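Cloth month at robotics club

I joined the evening robotics club at Zemness in March, mostly because the soldering class was full. There are two tracks. One builds line followers and the other, which I ended up in, works on handling cloth. Our project is called Culanance, after a misspelled folder on the shared drive.

The goal for the term is 900 recorded grasps on soft things - shirts, towels, pillowcases, whatever people have at home. Each of us takes the hand-held gripper for a few days and does a batch. You squeeze, pick up, move, let go, and start again. My first batch was 31 recordings and I had to throw out 2 for bad lighting.

Beds are harder than tables. The duvet gives under the fingertips, so you press down further than you expect to, and it is easy to pinch the cover along with the cloth. I started coming in lower and closing slower, which helped. 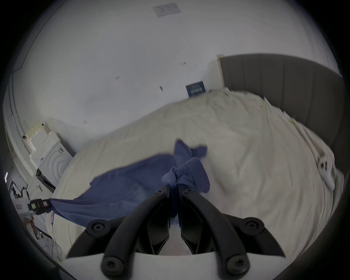
After each batch we write down what we tried to grab and whether it worked. I was skipping the notes at first and had to go back through everything one night with a pot of coffee. Now I write a line after every try.

The club at Prundby is doing the same thing with socks and is well ahead of us. We meet them in July for the Le Goff day, where each team gets 28 minutes on the arm with its own trained model. Ours can find a corner of a towel but still lets go too early.

Next batch is pillowcases. I also need to fix the loose screw on the spare gripper before I hand it back.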